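I'm Noelia Alcaraz, and I started Huvside in March 2014 because I kept going to statehouse hearings where I was the only person in the press row. So I wrote up what happened and emailed it to 90 people. Now there are four of us!

**What we cover**

Mostly ethics complaints, lobbying reports and the slow stuff in committee (I love the slow stuff). Rostyslav Boiko reads the campaign filings, all of them, including the amended ones that get posted at night.
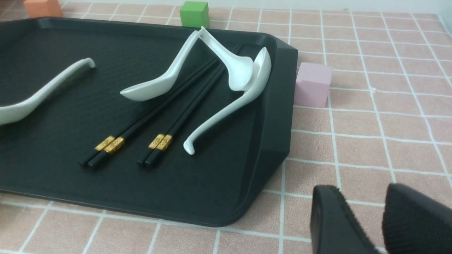

Lucía Montoya handles records requests and is way more patient than I am. Consolacion Panganiban edits everything and cuts my jokes.

**Who pays for it**

Readers do, at $7 a month. We don't take money from candidates, parties or lobbying firms, and any gift over $500 gets listed on our donors page with a name.

Got a tip, or did we get something wrong? Write to me. I answer my own mail, usually pretty late.

Updated Dec 22, 2018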